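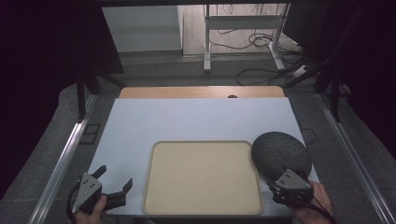

Werkstattbuch Kampagne, Januar

9:40 Uhr. Mailing für Plollik, zweite Runde. Gestern Abend die Rückläufer aus dem ersten Versand zusammengezählt: 1696 Karten raus, 87 Antworten, davon 13 ohne lesbare Adresse. Die 13 lasse ich in der Auswertung drin, aber getrennt geführt.

Variante A (Frage als Überschrift) liegt vor Variante B (Preis als Überschrift). Der Abstand ist mir zu klein, um B zu streichen. Krešimir möchte B ganz fallen lassen, ich würde sie noch einmal mit kürzerem Text mitlaufen lassen. Entscheidung offen.

Probleme beim Druck: Das Grün von Ghauri kommt auf dem ungestrichenen Papier zu stumpf. Gerrit Motaung hat zwei Andrucke angefordert, einen mit mehr Gelb, einen auf dem glatteren Papier. Falz sitzt jetzt richtig, beim letzten Mal lief er durch die Telefonnummer.

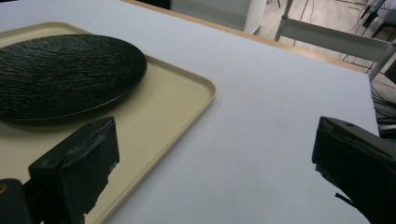

Heller Tisch mit beigem Tablett.

11:15 Uhr. Telefonat mit Dramthorpe. Sie wollen den Claim auf der Rückseite, nicht vorn. Geht, dann muss aber der Antwortabschnitt schmaler werden und das Feld für die Hausnummer wird knapp. Neuen Stand als v4 abgelegt, v3 bitte nicht mehr verwenden.

Adressliste Stundgate: enthält Dubletten, vor allem bei Doppelnamen mit und ohne Bindestrich. Abgleich läuft über Postleitzahl und Straße, Rest von Hand.

14:30 Uhr. Text B gekürzt, nur noch fünf Zeilen. Zweiter Satz klingt nach Behörde, morgen noch mal lesen.

Offen:
– Andrucke vergleichen, bei Tageslicht
– Krešimir Janevski wegen Variante B fragen
– Porto für das größere Format klären, alte Tabelle stimmt nicht mehr
– Antwortcode auf v4 prüfen, in v3 war noch der vom Herbst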